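Spring Linen Exchange Opens in March for Drodmont Residents
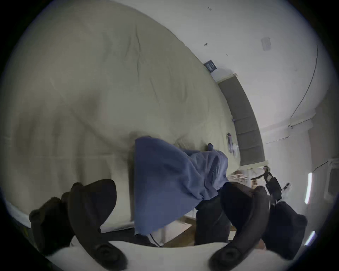 DRODMONT, March

The Residential Services Office will hold the spring linen exchange in all Drodmont buildings during the month of March. Each household will be assigned one collection day, and the schedule will be posted at the mail desk in Tindon House and on the ground floor of the Bila Wing. Residents who have not found their apartment on the schedule by the first Wednesday of the month should contact the office.

The exchange covers sheets, pillowcases, blankets and comforters issued by the residence. Last fall the laundry processed 1,387 pieces in a single exchange. The total for spring is expected to reach 1,460, as the Tjoa annex will take part for the first time. In view of the larger volume, residents are asked to prepare their beds before staff arrive.

Preparing the bed

Please remove personal items from the bed, including clothing, throws, chargers and cables. Small articles are easily gathered up with the bedding and are difficult to trace once a bag has left the building. The office keeps a box of unclaimed items from the last exchange, which may be viewed during desk hours.

Comforters should be left spread over the bed. Staff will check each one for tears and open seams before deciding whether it is to be washed, repaired or withdrawn. A comforter that has been folded or tied must be opened again for this purpose, and the delay affects every apartment that follows on the list. Creases are of no concern.

Sheets and pillowcases should be taken off and placed at the foot of the bed. Residents who prefer to leave the bottom sheet in place may do so, and staff will remove it. Colored cloths and covers that belong to the resident should be kept apart from residence linen. They cannot be washed with it, and the laundry does not accept responsibility for personal fabric sent in error.

Collection and return

Collection begins at 8 a.m. on the assigned day. Replacement sheets and pillowcases will be left at the time of collection. Comforters are returned within 5 working days, and a spare blanket will be provided to any resident who requests one in the meantime.

Residents need not be at home. Those who wish to be present should note this on the form delivered with the schedule, and the office will try to give a morning or afternoon time. Pets should be kept in another room during the visit.

Residents who find it hard to strip or make a bed may ask for help on the same form. Staff will make up the bed with fresh linen before leaving. This service carries no charge and does not need to be renewed if it was requested in the fall.

Changes to bedding

Requests for a lighter comforter, an additional pillow or a different sheet size may be submitted with the form. Requests will be met from existing stock in the order in which they are received. Stock of the larger comforters is limited, and some residents may be asked to wait until the laundry has completed its repairs.

Damaged bedding should be reported before collection where possible. A short note pinned to the piece is sufficient. Ordinary wear is not charged to the resident.

Questions concerning the exchange may be directed to Tihomir Nedeljković, Residential Services, at the Tindon House desk. Forms should be returned to the same desk no later than the day before collection.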